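Section 4: Bag Storage and Reuse

The Sotik under-sink holder is sold as a place to keep used plastic bags. It will do that, within limits. The carton says it holds 40 bags. We got 18 into ours before the lid stopped closing, and those were thin ones. Plan on the lower number.

4.1 Before you start

Check that the holder is hung on both hooks (Section 3). One hook looks fine until you pull a bag out, and then the whole thing comes with it.

Sort out any bag that smells, has a hole, or has held raw meat. Folding does not clean a bag, whatever the folding videos say.

CAUTION: Plastic bags are a suffocation hazard. Keep the holder and any loose bags away from babies, small children and pets. The Sotik lid has no lock, and the "child-resistant" sticker on early units should be ignored.

4.2 Flattening and folding a bag

1. Clear a stretch of counter or table longer than the bag.

2. Shake the bag once over the trash to get rid of crumbs and receipts.

3. Take hold of the bag at two places, one near the top and one farther down. Thin film slides around, so get a firm grip before you pull.

4. Draw the two points apart slowly until the bag hangs in a long strip. Large bags billow. Wait for the air to leave before going on.

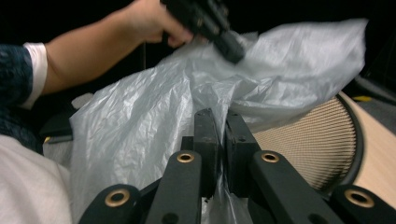 Figure 4-1. Large translucent white bag, still crumpled, pressed from above and passing between two black fingers below. A loose flap is billowing at the upper right.

5. Lay the strip down and press along it with the side of your hand, from the closed end toward the opening. Going the other way traps air.

6. Fold in half lengthwise, then in half again. The old leaflet asked for a third fold. On a big bag it springs open as soon as you let go, so skip it.

7. Roll from the closed end and tuck the roll into the holder, opening side up.

NOTE: You will never get all the wrinkles out. It makes no difference to how the bag stores. Do not iron a bag or use a hair dryer on it.

4.3 Dispensing

Pull one bag at a time through the front slot. Sotik claims the next bag will follow by itself. Ours did so with bags from one roll of matching liners and almost never with a mixed lot. If the slot jams, open the lid and reach in from the top. Do not poke at it with a knife.

4.4 Replacement parts

Lid: part 926. Hooks are sold in pairs only. The Drulia hook is the same shape but sits too loose on the rail, and we don't recommend it.

Section revised November 13, 2018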